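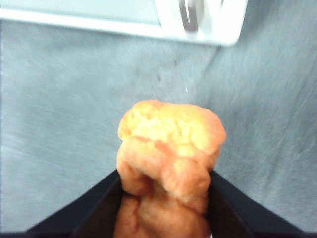
*A soft yellow and orange piece held between the two dark fingers of the gripper at Killetti, Timolcombe.*

TIMOLCOMBE: The packing cell at Killetti returned to full work on Thursday, after a four-day stop in which the gripper was taken down, cleaned and fitted with new finger pads. The company, which packs baked goods and also play food for toy shops, says that the cell will now be serviced by a fixed plan and no longer only when a fault appears.

The stop began when operators of the morning shift reported that soft pieces were leaving the cell with marks on both sides. Some were placed well but had a flat area where the fingers had held them. Others turned in the grip on the way to the tray and came down on their side. The robot itself gave no alarm. According to the cell log, every cycle was counted as a good pick.

Tincuța Enache, the maintenance technician in charge of the cell, said that the first suspicion was the camera at the wrist. It was checked on the same morning and its position was found to be correct. She then removed the fingers and measured the pads on their inner faces.

"The pads were worn more at the tip than at the base," Enache said. "So the fingers closed to the right width, but they touched the piece only in one small place. The controller felt less resistance than it expected and it closed more. With a hard product you will not see this. With a soft one you see it at once."

The pads in use had passed 3,000 operating hours. The supplier of the gripper, Coman, had not given a limit for soft goods, and the old maintenance sheet at Killetti said only that they should be changed "when necessary." This line has now been removed from the sheet.

The work was done in the cell, with the arm locked in its service position. Both fingers were taken off and the old pads were peeled away. The glue that stayed on the metal under them took most of the first afternoon to clean, because a scraper was not allowed near the inner faces and it had to be softened with solvent and wiped. New pads were then bonded and left under light clamps through the night.

On the second day the finger carriage was opened. Enache found crumbs and fine dust packed in the slide on the left side, and the grease there had become stiff. The slide was washed, dried and greased again. The seal above it was also replaced, although it was not yet torn, as the carriage was already open and the part was in the store.

The third day was given to the settings. After new pads are fitted the fingers meet sooner than before, so the zero point of the gripper must be taught again. This was done with a steel gauge between the fingers, and then once more without it. The closing force was set to 9 newtons for the soft pieces. The earlier value was higher, but Enache could not find in the log who had changed it or when.

The last step was a trial with single pieces on the gray test surface, where the arm picks up one item, holds it upright, carries it a short way and sets it down. Pieces with an uneven shape were chosen on purpose for this trial. A round piece will sit well between almost any fingers, Enache said, and it teaches very little about the grip. The speed was raised in steps, and at each step the pieces were examined by hand for marks.

When the results were accepted, the cell ran a batch of 1,000 pieces under watch before it was given back to the shift.

Senga Gourlay, the production manager, said that the packing was done by hand during the stop and that no order was sent late, although two people had to be moved from the label line. She would have preferred a shorter stop.

"Four days is long for a set of pads," Gourlay said. "But one of these days was for the glue, and one we lost because the gauge was at our other site in Brinudthorpe. The next time it will not be so."

A second gauge has been ordered and will be kept in the cabinet beside the cell. Killetti has also bought a spare pair of fingers, which will be kept ready with pads already bonded. With these, the company expects that a change can be made between two shifts.

Under the new plan, the pads will be looked at every week and measured every month. Operators have been asked to wipe the inner faces of the fingers at the end of each shift with a dry cloth and to write in the log if a piece turns in the grip, even if it happens only once. The closing force can now be changed only with the password of the maintenance team.

The same gripper type is used in a smaller cell at Brinudthorpe, which handles firmer goods. Its pads have not shown the same wear, but the slides will be opened and cleaned in November. Enache will do this work together with the technicians of that site, who have not opened the carriage before.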